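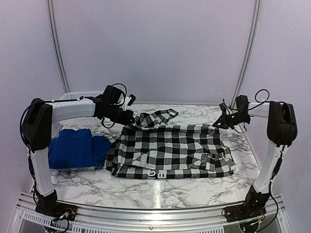 Urkton Laundry and Mending is a small firm that washes, repairs and returns household clothes and linen. We take in work from private customers, two guest houses and a few care homes, and we have been at the same address since we opened. Most of what comes through the door is ordinary stuff: shirts, bedding, tea towels, school uniform. It gets sorted on a flat top before anything else is done to it, and a small pile of laundry on a white surface with grey veining is much easier to check for stains and missing buttons than the same pile in a basket. We look at every piece on both sides and write the faults on the ticket.

How we started

The business was set up by Roland Horrocks and Liette Kennedy, who had both worked at Tokov, a larger laundry on the other side of town. Tokov did hotel sheets and very little else. People kept coming to the side door with a coat lining or a pair of curtains and were sent away. Roland and Liette rented the ground floor of the old Oda building, bought two second-hand washers and a press, and began with mending only. Washing came later, when the landlord agreed to the drainage work.

In our first full year we handled 1,711 orders. Last year it was 2,307. We don't plan to grow much beyond that, as the pressing room will only hold so many rails.

What we do

Washing and drying, by the bag or by the piece. Pressing. Hems, zips, buttons, patches and relining. We also wash woollens by hand — please ask first, as these are done on set days and the drying racks fill up. We do not take leather, suede or wedding dresses.

Brushed cotton and flannel go in a cool wash of their own and are dried on low heat. Checked cloth is matched at the seams when we patch it, and if we can't find a match we will ring you before we cut anything.

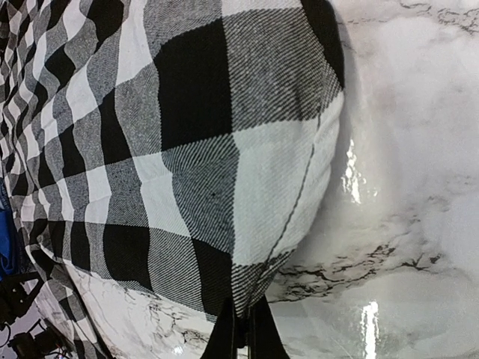
Who works here

Roland runs the wash floor and does the ordering. Liette is in charge of mending and keeps the books. Kai Wegener presses and drives the van. Gus Achterberg came to us as a trainee and now does most of the zips.

We take one trainee at a time. The training lasts 90 weeks and is paid from the first day. Trainees start at the counter, move to sorting and then choose between pressing and mending. 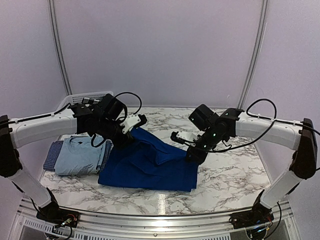

The last part of the training is spent on customer repairs, with Liette checking the work before it is wrapped. She unpicks a fair amount of it. Gus says his first three hems all went back.

Collections and prices

The van goes out to Grota and the villages along the river. There is no charge for collection if you are on the usual round. Anyone further out can leave a bag at the Grota post office counter, with a name and telephone number inside it as well as on the label. Prices are on the board in the shop and were last changed on Apr 5, 2023.

Things left unclaimed are kept for six months and then given to the clothing bank. We have nearly 500 odd socks in the back room, and these we keep — people do come back for them.

What customers tell us

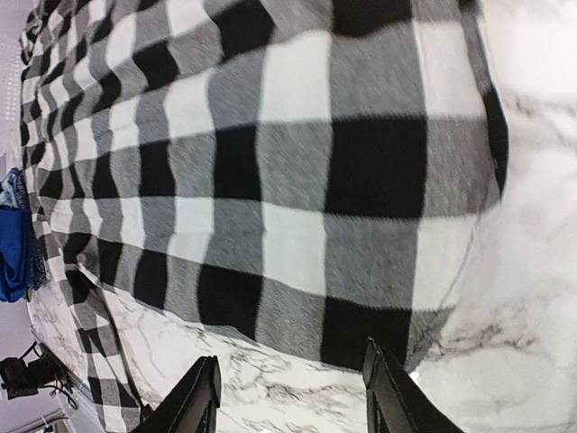 Eskil Fjeld wrote to say that his father's work shirts came back with the elbows patched and the collars turned, and that he had been told elsewhere they were not worth doing. He did ask for the tickets to be easier to read. They are now printed.

The shop is open on weekdays and on Saturday mornings. Ring the bell at the side if the counter is empty, as we may be at the press and not hear the door.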